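Heslow Matte Worktop Coating
Two-part water-based finish for tables, benches and counters

Product code family: Heslow MW
Finish: matte
Colors: White, Pale Gray, Mid Gray
Pack sizes: 1000 ml and 3000 ml, hardener included

Overview

Heslow MW is a two-part coating for indoor horizontal surfaces that see daily use. It is applied by roller over sound wood, primed board or previously painted tops. The cured film has a low sheen and limits glare from overhead lamps and windows. It is intended for kitchens, break rooms, workshops and classrooms. It is not intended for floors, cutting surfaces or outdoor furniture.

The White version is supplied ready tinted. Pale Gray and Mid Gray are tinted at the Plirnness plant and carry a batch number on the lid. Where more than one can is needed for the same top, use cans from a single batch or mix them together before adding hardener.

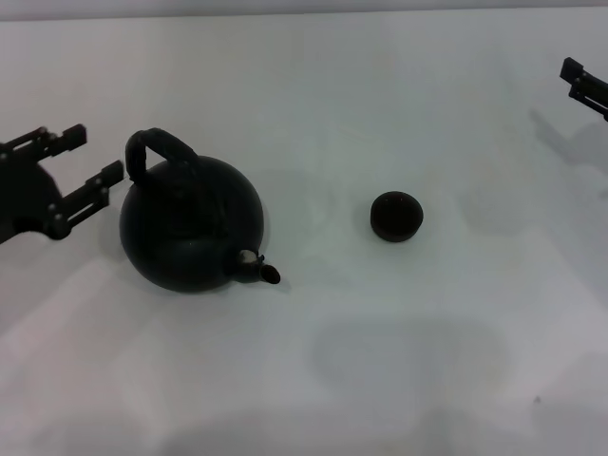 Can a kettle be kept on the coated surface?
A kettle with its own base can stand on the cured film. Pans taken straight from a burner or oven need a trivet, as direct contact at that heat will soften the coating and leave a ring.

Surface preparation

Remove wax, oil and silicone polish with Dandovex degreaser or an equal product. Rinse with clean water and allow to dry. Sand glossy paint until the shine is gone, then wipe off the dust with a damp lint-free cloth. Bare particle board must be sealed first with Heslow primer. Fill chips and screw holes before priming – filler applied over primer will show through the finish coat.

Mixing and application

Stir the base, add all of the hardener, and stir again for 5 minutes. Do not split a pack by eye. Mixed material must be used within the working time printed on the can, and thickening cannot be corrected with water after that point.

Apply 2 coats with a short-nap foam roller. Work from one end to the other and keep a wet edge. Finish each section with light strokes in a single direction. Heavy pressure on the roller leaves lines that remain visible in side light.

Leave the first coat overnight. Sand lightly with fine paper only if dust has settled in it. Clean rollers and trays with water before the material sets.

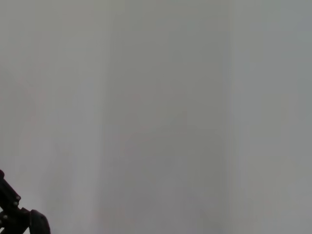
Why does a gray top look uneven from some angles?
Differences in film thickness change how a matte surface scatters light. Check that the roller was loaded evenly and that the final strokes all ran the same way, then apply a further thin coat if needed.

Care

Wipe with a soft cloth and mild dish soap. Avoid scouring powder and abrasive pads, which polish the film and produce shiny spots. Coffee, tea and ink should be wiped up promptly – long contact may stain White and Pale Gray.

Storage

Keep cans upright, closed and free from frost. Base that has frozen must be discarded. Hardener reacts with moisture in the air, so the bottle should stay sealed until use.

Ordering

Heslow MW is sold through Fakhoury trade counters and by direct order from Plirnness. Primer, degreaser and rollers are listed separately. Tinted packs are made to order and cannot be returned once the lid seal is broken.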